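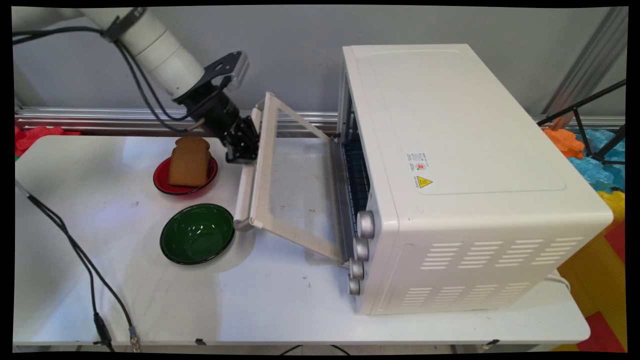 Who decides what happens to a statue on a roundabout?

Posted by montecinos_road
The founder's statue on the Jandville roundabout is due to be moved to Surano Park. There was a notice on a lamp post in March and nothing since. A petition to keep it has 663 names. Does the council have to reply, and is it even theirs?

cletero_lad
Should have gone years ago. You can't get to it without crossing two lanes of traffic.

oldmaps75
Ask the council for the deed of gift. Ours in Cletero was paid for by public subscription and the land belonged to the highways department, so both had to agree. If it's listed they need consent as well, and you can object to that in writing. Check your council's petition rules too. Here you need 920 signatures for a debate, but a written reply is due within 6 weeks whatever the number.

montecinos_road
Thanks. It isn't listed, I've checked. Will ask about the deed on Monday.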